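**Re: [parts-swap] Labels that survive a humid garage?**

Thursday, March 5, 2026

> I've switched the whole fastener wall over to Katiyar thermal labels and I'm never going back. Printed 200 in one evening. They stick to anything, they don't fade, and you can peel them off clean when you change your mind. If you're still using masking tape and a marker you're wasting your time. The starter roll is 500 labels so there's really no excuse.

I'd like to believe this, but how long have they been up? If the answer is "since the weekend," then I don't think we know yet whether they fade or peel off clean. I had the same glow after my first roll. By October half of mine had gone gray along one side and the other half needed a razor blade and a lot of patience.

My garage faces south and gets damp, so maybe I'm the worst case. But the question at the top of this thread was about a humid garage, and most of the replies so far read like they come from people with a spare bedroom.

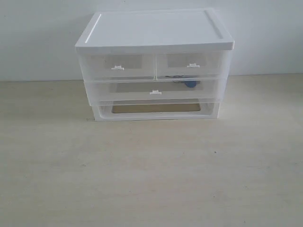 What I've tried, in order. Katiyar thermal: readable, quick, went gray. Fleladberg vinyl: didn't fade at all, curled at the corners on anything with a textured face, and it costs enough that I started skipping labels on things I "knew" were in there. I did not know what was in there. Then the Irkero paint pen straight on the plastic, which someone here swore comes off with rubbing alcohol. It comes off if you do it that day. After a couple of months you get a purple ghost of the word WASHERS and you have to write over it.

Masking tape and a marker, the method we're all supposed to be ashamed of, is still going on the shelf by the water heater. It's ugly and the tape has turned brown. I can read every one of them.

I also have doubts about the "peels off clean" part as a selling point. How often do people re-label a drawer? I've moved things maybe 4 times since I set the wall up, and each time I just stuck the new one over the old one.

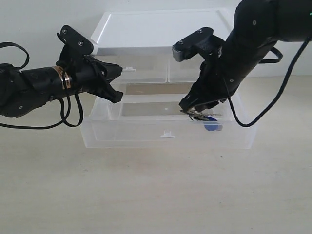
Whether you need a label at all is the part I'd push on. A few people have said see-through bins solve the whole thing, and the Corkura catalog says so too, in larger type. I'm not convinced. Most of the cheap drawers are the frosted kind, like the two-drawer unit with the white top in the picture, and frosted plastic tells you there's something in the drawer without telling you if it's M4 or M5. A small pull tab like the one on that upper drawer doesn't leave you anywhere to write, either, so the label goes on the face.

So before I buy another roll of anything, could someone who has had thermal labels up through a full summer, unheated, uncooled, tell me what they look like now? A photo would be better than a description. And if you've wiped them down with anything stronger than water, say what it was.

Separately, does anyone know if the Fleladberg tape sticks better after a pass with a hair dryer? The package says no heat. The package also says "permanent," and I've got 2 of them on the floor behind the bench right now — so I'm not taking its word for much.

--
parts-swap list
Please trim your quotes and reply below them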